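Part 2: Setting up your plate rack and first kiln-free glaze pens

Right, you've got the box open and you're itching to draw on something. I was the same! I started painting plates at my kitchen table in Staltow one wet November, and I've rewritten these steps every time I've made a mess of them.

1. Wash the plate in hot water with a drop of washing-up liquid, then rinse it twice.

2. Dry it with a cloth that doesn't shed. I use an old pillowcase.

3. Wipe the part you'll draw on with white vinegar and leave it alone for a bit. From now on hold the plate by its edge.

Note: Greasy thumbprints are the main reason the ink beads up. If it does, go back to step 1 (sorry).

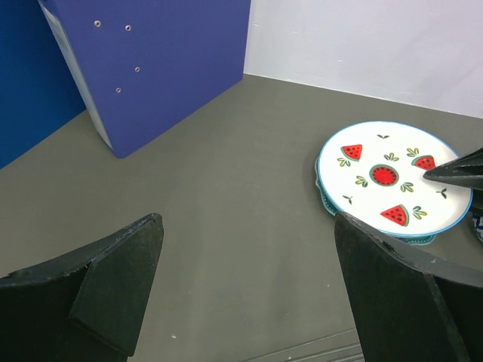
4. Shake the Andeo pen with the cap on, then press the nib on scrap paper until the colour runs evenly.

5. Sketch your pattern with a soft pencil first. Keep it light, and keep it on the rim or the outside of a mug, well away from food and lips.

6. Draw over the pencil in short strokes. Lines wobble when you go slowly, so be brave!

7. Leave it flat overnight. I do mine on a Sunday evening and don't let myself peek till Monday's breakfast is cleared away.

8. Put it in a COLD oven, then set the temperature and time printed on your pen. Switch off when it's done and let everything cool with the door shut.

Caution: Never put a painted plate into a hot oven, or a hot plate under the tap. I lost a lovely one that way and was picking bits out of the sink for days.

Caution: Don't bake anything with a metallic trim or a glued repair.

Spare nibs are part 338 in the Vunville catalogue. The fine ones are 139.

Comments (2)

Hye-jin Kong: Does the vinegar step matter on brand new plates? Mine came with sticky labels on.

Contreras: I'd still do it, label glue is a pain. Baby oil first, then wash, then vinegar.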